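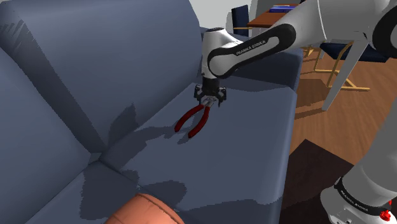 The blue-gray sofa, rendered.

Triteo is looking for people to test the Mesum, our first pair of wireless earbuds, before it goes on sale. Two models, the plain one and the Mesum with noise canceling. You get one or the other, you can't pick, sorry.

What we need from you:
Wear them every day for 30 days. Calls, music, the bus, whatever you normaly do.
Fill in a short form every Wednesday. Takes a few minutes.
Tell us when something breaks or drops out. Time of day, phone model, what app was open.

Who can apply:
Adults with a phone less than four years old. Android or iPhone, both fine, but we're short on Android people right now. No hearing aids for this round, there's a separate test for that later. If you tested the Orkonska speaker you can apply again.

What you get: keep the earbuds, plus $200 once the last form is in. No partial payments. Miss 2 forms and you're out of the test, and we'll ask for the buds back.

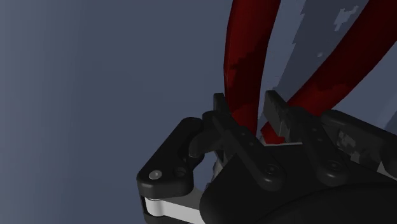 Gripper close up, dark red pieces between the fingers.

Spots are limited. Over 3,000 people signed up for the speaker test so please don't wait. Applications close end of May, earlier if we fill up.

To apply, email Nafula Tanui, tester program, with "Mesum test" in the subject line. Include your phone model, the earbuds you use now (if any) and a shipping address. No PO boxes, Grabner does our shipping and they wont deliver to them. No need for a resume.

You'll sign a short agreement before anything ships. No photos or posts about the earbuds till launch. Questions about pay or the agreement also go to Nafula, same email. Phone line is mornings only.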